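Call for participants: household food storage and reheating diary study
3 min read

Celtness is recruiting adults for a diary study of how cooked and uncooked food is stored, reheated and discarded at home. The study is unpaid apart from the reimbursement set out below. Applications close on 13 October 2020. 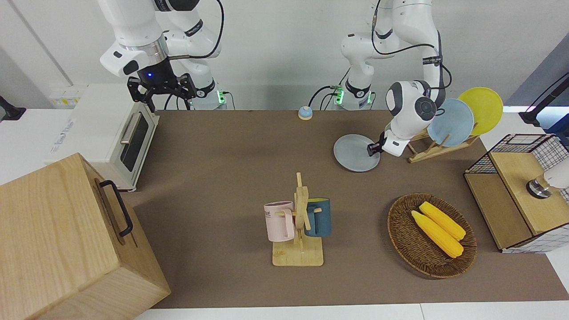
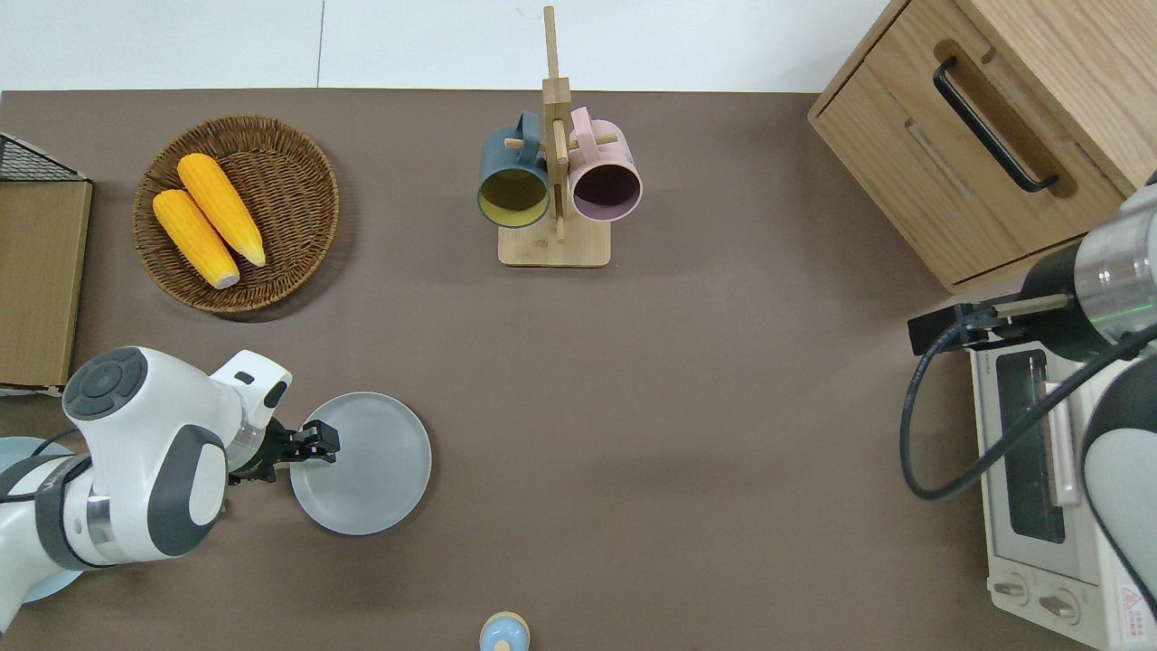

Photos: Celtness. Top, toaster oven and plate; bottom, corn in a woven basket.

Background

An earlier survey by the same group collected 2,708 responses on refrigerator use. It asked people to recall their habits over the previous month, and recall proved weak for leftovers, partial packages and produce kept at room temperature. The present study replaces recall with entries made on the day.

What participants do

Each participant keeps a food diary for 8 weeks. An entry is made whenever food is put away after a meal, reheated, or thrown out. Entries record the item, the approximate weight, the storage location and the number of days since purchase or cooking. A kitchen scale and a refrigerator thermometer are mailed before the start date and may be kept afterward.

Most entries take under two minutes. Diaries may be kept on paper or in the Stutanico web form, but the format cannot be changed once the study has begun. There is one phone interview at the midpoint and one at the end. No home visits are made.

Who can apply

Applicants must be 18 or older, live in the Traltemmont area, and prepare food at home on at least four days in a typical week. Single-person households are eligible. One person per household may enroll, and that person should be the one who does most of the cooking. Applicants need access to a working refrigerator and at least one appliance used for reheating, such as a stove, microwave or toaster oven.

People employed in food retail or commercial catering are not eligible. Households planning to move before the end of March should not apply.

There are 34 places in the first group. A waiting list will be kept in order of application.

Reimbursement

Participants who complete both interviews and submit a diary for every week receive a grocery card from Economou. Partial completion is reimbursed by the week.

Data handling

Names and addresses are stored separately from diary entries and deleted when the final report is accepted. Participants may withdraw at any time without giving a reason.

How to apply

Request the screening form from the study coordinator, Seung-woo Sung, at the Celtness front office. Questions about eligibility or data handling go to Dwayne Obi, principal investigator. Applicants will be notified by mail whether or not they are selected.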